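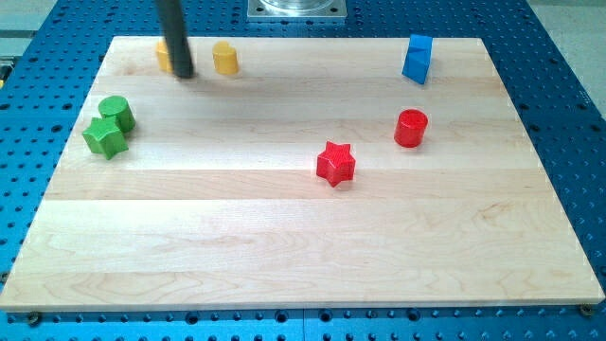

Peltside's only toy library will stay open through July after the town council found $3435 it had apparently forgotten it had. The money was sitting in a fund for a bandstand, last discussed 16 years ago.

Afroza Abeysekara, who runs the Soriano Street library, said almost 170 families borrow from it — and most of them even bring things back. Late fees remain a dime.

The council votes Friday on next year's budget. The bandstand is again on the agenda.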